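Bin Nine

The Omus depot kept one bin for goods with no label. It was bin 9, gray, open at the top, with tall sloping sides and a scratched metal floor. Items entered it at night and were entered in the ledger by 6 a.m.

The clerk on the early shift had logged 1,023 items in two years. The form had four fields: date, contents, condition, claimed by. The fourth was blank on all but 93 lines.

In November a letter came from an address in Londen. The writer had lost a parcel on the Gwilliam route and gave its weight and the color of its string. She did not say what was in it. The clerk read the letter twice, filed it under Pending and went down to the bin.

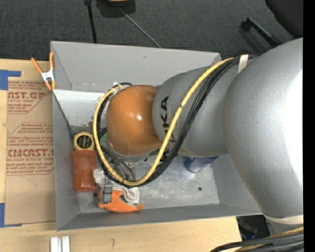

Bin 9, early shift.

Several items lay on the floor of it. The clerk took them one at a time to the scale, wrote down each weight and put each one back. None matched. The procedure for this result was Form 2, a single printed sentence of regret.

The clerk filled in the address and stopped at the signature. Then the clerk turned the form over and wrote on the back, in pencil, that the bin would be checked again tomorrow. The letter stayed in Pending. The next day's entry began at 5:40.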